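シミュレーターのサブスクを一か月使ってみた話

最終更新:1月

前回の記事で「そのうちちゃんと書きます」と言ったきり、ずいぶん間があいてしまいました。コメントで催促してくださった方、ありがとうございます。気にかけてもらえるのは嬉しいものですね。

さて、Zesoriaです。ロボットアームの動きを画面の中で試せる月額のサービスで、料金は個人プランで月2,000円。うちのように本物のアームなんて置く場所もお金もない人間には、まずこの値段がありがたい。飲み会を一回我慢すれば、台所の隣の三畳間にアームが一台やってくるわけです(画面の中に、ですが)。

教えてくれたのは、オンラインの勉強会で知り合ったラッタナー・テープスリヤーさんでした。私が以前使っていたGrurnelの愚痴を長々とこぼしていたら、「だったら一度こっちを触ってみたら」と招待リンクを送ってくれたのです。Grurnelも悪いソフトではなかったのですが、とにかく設定ファイルを書く時間が長くて、アームが動くころにはこちらが眠くなっている。夜の十時から始める趣味には、ちょっとつらいものがありました。

Zesoriaのほうは、部屋と机と小物を選んで並べれば、もうそれで始められます。小物のライブラリには474点入っていて、食べ物と台所用品がやけに充実しています。私は最初の晩、アームを一度も動かさずに果物を選んで終わりました。楽しかったです! アボカドの皮のぶつぶつなんて、見ていて飽きません。床の柄も選べるので、つい実家の玄関では絶対に許されないような派手なタイルにしてしまいました。

肝心の動作ですが、私がこの一か月やっていたのは、丸テーブルに置いたものをつかんで青いかごに入れる、ただそれだけの課題です。地味でしょう。でもこれがなかなか奥が深いのです。指先をどの高さで止めるか、どの向きから近づくか、少し変えるだけで結果がころっと変わります。梨はずんぐりしていて意外と素直、転がった缶はまだ苦手。取っ手つきの小さなカップにいたっては、隣の梨に近すぎて、毎回息を止めて見守っています。379回試したところで記録ノートを一冊使い切りました。

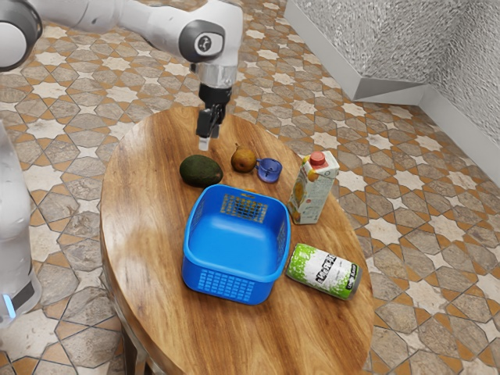
それから、サポートの話も書いておきたいのです。三週目にグリッパーの閉じる速さの設定で詰まってしまい、おそるおそる問い合わせを出したところ、ベルント・プファイファーさんという方から翌朝には返事が来ていました。私のつたない英語をちゃんと汲んで、数値をどこで変えるか順を追って書いてくださって、最後に「アボカドは少しゆっくりめに」と一言。こういうのに弱いんですよね、私。

不満もあります。小物の検索が英語だけなので、目当てのものにたどり着くまでに辞書を引くこと。もうひとつは描画の重さで、うちの古いノートパソコンだと、影をきれいにする設定を入れたとたんにファンが唸りだします。家族に「掃除機?」と聞かれました。影の設定は4段階あって、私は下から二番目に落ち着いています。

とりあえず来月も続けるつもりです。次は紙パックのジュースを立てたまま運ばせてみたいのと、Fullellの連携機能というのも気になっているので、試したらまた書きますね。缶のうまいつかみ方をご存じの方、ぜひコメントで教えてください。

シェア 12 コメント 4

当サイトではCookieを使用しています。閲覧を続けることで、Cookieの使用に同意したものとみなされます。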